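Keeping Dry Food Fresh in a Small Kitchen

My kitchen in Vetalton is small and it has one cupboard for all dry food. When I moved here I lost a whole bag of flour to moths, and after this I started to read and ask other people how they store things. I wrote down what works for me.

Start with flour. When you bring it home, put the paper bag in the freezer for four days. This kills the eggs which may be inside already. Then let it come to room temperature before you open it, otherwise water will form on the flour and you will get lumps. I keep it in a glass jar with a rubber ring. If you bake only sometimes, buy the small bag. The 2,000 gram bag looks cheaper, but I threw away the last part every time.

Rice is more patient. White rice can stay for years in a closed jar. Brown rice has oil in it and begins to smell old after some months, so I keep mine in the refrigerator and buy only 400 grams. 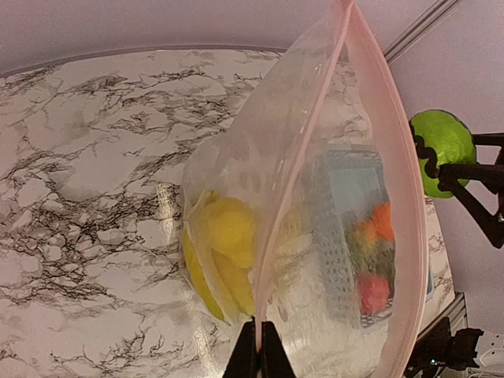
Milance Home and Kitchen Club

Zipper bags are good for small portions and for things which you have opened already. Press the air out with your flat hand, from the bottom to the top, and close the zipper slowly. Run your finger along it a second time. If there is flour or sugar in the track it will not close well, so wipe the track with a dry cloth first. You can wash the bags in lukewarm water with a little soap and hang them over a wooden spoon to dry. I do not use again a bag which held raw meat.

Spices should not stand next to the stove, even if it is practical. The heat takes the smell out of them. I moved mine to a drawer and wrote the month on every lid with a pencil. The paprika from September is still very red.

For nuts, the freezer is best. They do not freeze together and you can take a handful when you need it. Morenike Akpan from our club toasts hers first in a dry pan, but I think they keep longer when they are raw.

Brown sugar that became hard is not lost. Put a slice of bread in the jar, close it, and wait until the next day. Take the bread out after, or it will get mold.

Once in a season I empty the cupboard completely and wipe the shelves with vinegar and water, also the corners and the small holes for the shelf pins, where moths like to hide. Let the wood dry well with the door open before you put the jars back.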